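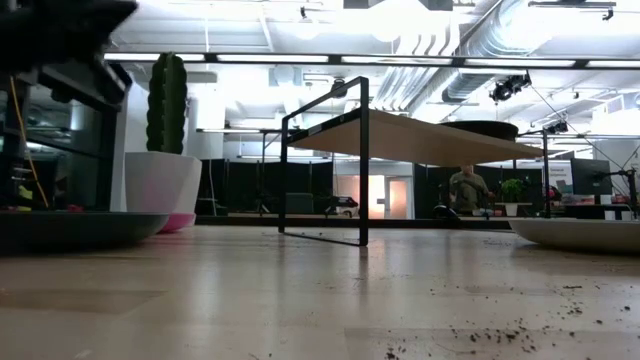 Houseplants 1, Handout 4: Water, Soil and Why Your Plant Is Sulking
March 22, 2021

Hi all! I promised I'd type up my notes after last session, when I talked way too fast and ran over by half an hour. These cover everything up to root rot. Fertilizer gets its own handout.

What potting mix is for

I used to think soil was plant food. It's mostly a place for roots to hold on and find water and air, and the air part is what people forget. Roots breathe. If every gap in the pot is full of water for days on end, they suffocate and then they rot, and the leaves go limp, and you look at the limp leaves and you water it again. (I have killed a very expensive fern this way. Two, if I count the one at my mother's house.)

So when you pick a mix, look at how fast it drains. Regular bagged mix is fine for pothos, peace lilies and most leafy things. For cacti and succulents you want it a lot grittier. My recipe:

2 parts bagged potting mix
1 part perlite
1 part coarse sand or fine gravel (please don't use beach sand, it's salty)

The Dollent cactus mix at the garden center is OK, but I still add perlite to it. The Mollano one holds more water than I like. Try both if you want and tell me I'm wrong!

How often do I water?

I get this question every single term and I never have a good answer, so let me give you the test. Push your finger in up to the second knuckle. If it feels damp, walk away. If it's dry and the plant is a leafy one, water until it runs out the bottom, wait 30 minutes, and dump the saucer. If it's a cactus, wait a few more days first. In January mine go five weeks without a drop and they look fine.

Lifting the pot works too, once you know what it weighs dry. Moisture meters I'm not crazy about. Mine said "wet" in a bag of dry perlite.

Light, quickly

We did this in Handout 3, but a few of you were out. Direct summer sun can hit a windowsill at many times the brightness of the middle of the room, and your eyes adjust so well you won't notice. I took a phone light meter around my place on a cloudy morning and got 4000 lux at the kitchen window and 1118 on the bookshelf, same time, same room. Leafy plants from the forest floor can live with the shelf. A cactus on the shelf gets skinny and pale at the top, and that skinny bit never fills back out — you can move it into better light, but the pinch stays.

Repotting

Go up one pot size, an inch or two wider. A huge pot means a lot of wet mix with no roots in it to drink it up. Drainage hole, always. If you love a pot that has no hole, keep the plant in a plastic one and drop it inside.

For spiny plants, fold a sheet of newspaper into a strip and wrap it around the stem like a belt. After repotting a cactus, hold off watering for 5 days or so to let the broken roots seal up.

For next time

Bring one plant you're worried about, in its pot. Read the Amoah booklet, just the chapter on roots, and skip the tables. If you still need perlite, I have half a bag left over and you're welcome to it.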